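자취방 공구 서랍, 저는 이렇게 정리해요

저도 원래는 드라이버 하나 찾으려고 서랍을 통째로 뒤집던 사람이에요 ㅎㅎ 이사하고 나서 큰맘 먹고 싹 정리했는데, 3년째 그대로 유지 중이라 방법을 적어 볼게요!

먼저 서랍에 있는 걸 전부 바닥에 꺼내세요. 신문지 한 장 깔아 두면 나중에 치우기 편하고요. 그다음 자주 쓰는 것과 가끔 쓰는 것, 딱 둘로만 나눕니다. 처음부터 종류별로 나누려다가 저는 두 번이나 포기했어요.

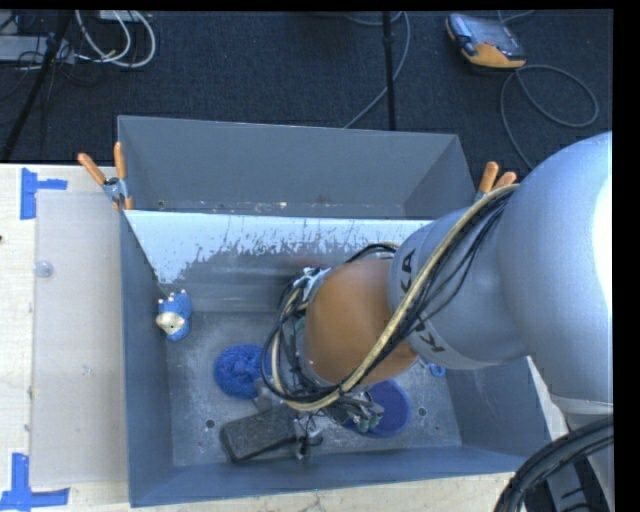
테이블 위에 올려 둔 청회색 금속 통

자주 쓰는 건 입구가 넓은 통에 담는 걸 추천해요. 뚜껑 있는 건 예뻐 보여도 결국 안 닫게 되더라고요. 나사랑 못은 작은 지퍼백에 넣고 겉에 길이를 써 두세요. 저는 25mm 나사를 제일 많이 써서 그 봉지만 맨 위에 둬요.

마지막으로 서랍 바닥에 미끄럼 방지 매트를 깔고 무거운 것부터 안쪽에 넣으면 끝! 여닫을 때 덜컹거리는 소리가 확 줄어요. 매트는 가위로 잘리니까 서랍보다 살짝 작게 재단하시고요, 남은 조각은 싱크대 서랍에도 깔아 보세요.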